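In Praise of the Long Table

August 8, 2024

I have been eating lunch with strangers for most of this year, and I want to make the case that you should too.

It started in April, when the cafe near my office in Jarkevport took out its little two-person tables and put in one very long one. The cafe is called Trisetti, and if you've ever been there at noon you know what it used to be like: a dozen people each guarding a small square of wood with a coat on the spare chair. I was one of them. I had a favorite corner, and I'm a little embarrassed by how sour I was when it went away. I ate at my desk for 2 weeks in protest, which hurt no one but me and my keyboard.

Then it rained, I gave in, and I sat down at the long table between a man doing a crossword and two women having a very cheerful argument about gutters. By the time I finished my soup I knew more about gutters than I ever expected to (copper ones go green, and apparently some people pay extra for that!). I went back the next day. I've been going back ever since.

What I love about a shared table is how little it asks of you. A dinner party needs a date and a clean bathroom. A club needs dues and somebody willing to send the emails. The long table needs you to be hungry and to say "is this seat taken?" After that you can talk or keep quiet, and both are perfectly good manners. I've had lunches there where I didn't say a word and still walked out feeling as if I'd been in company. Some days that's exactly the right amount of company.

There's an objection, and I've heard it from nearly everybody I've tried to drag along. People say they want peace and quiet at lunch. They talk all morning at work and they need a break. I understand that, I do. But look at what most of us do with our peace and quiet — we hold a phone over a salad and read about things that make us mad. A bit of somebody else's conversation about gutters is a much better rest for the head. I come back to work looser than I left it.

The other complaint is that you might get stuck next to a bore. Sure! It happens. I once got the full story of a delayed flight, with gate numbers. But lunch is short, and soup is shorter, and you get to leave when your bowl is empty. I've sat next to far more people who were funny or kind, or who knew which parking lot stops charging after four.

I'd like to see this spread beyond cafes. Our library has room for it. The noodle place, Tôn, could do it tomorrow if they pushed the window tables together, and I have told them so, probably more than once. Jarkevport spent years arguing over benches for the square, and the ones we got seat 4 people with an armrest between each of them, as if we might leak into one another. Give me one plain table out there, long enough for 12, and I'll bring the napkins.
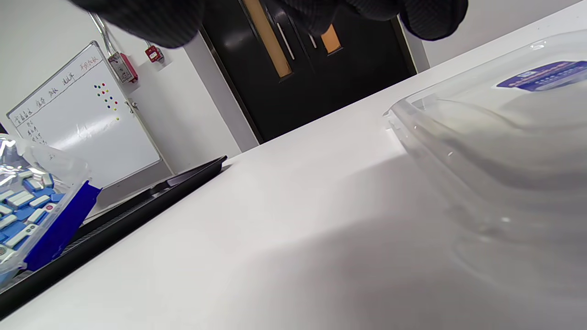

It doesn't have to be a beautiful table, either. I've noticed that whenever a town gets excited about public seating, somebody wants it designed to death, with a curve in it and a plaque. The best shared tables I've used were flat and easy to wipe. What matters is that people can slide down a bit to make room, and that you can put a plate, a newspaper and both elbows on it without asking permission.

And it matters where you put it. The Irasex building downtown has a gorgeous lobby with a big table that hardly gets used, and I think it's only that there's nothing to eat within a two-minute walk. People gather where there's food and a reason to stay seated. Put a coffee cart next to that table and I bet you'd have trouble finding a chair by the end of the week. About 400 people go through that lobby on a workday, according to the guy at the front desk, and they all have to have lunch somewhere.

So try it. Next time you're out by yourself and there's a long table and a small one, take the long one. Ask the person next to you what they ordered. I'm usually toward the end by the coat hooks, a little after noon, and I'm happy to move my bag.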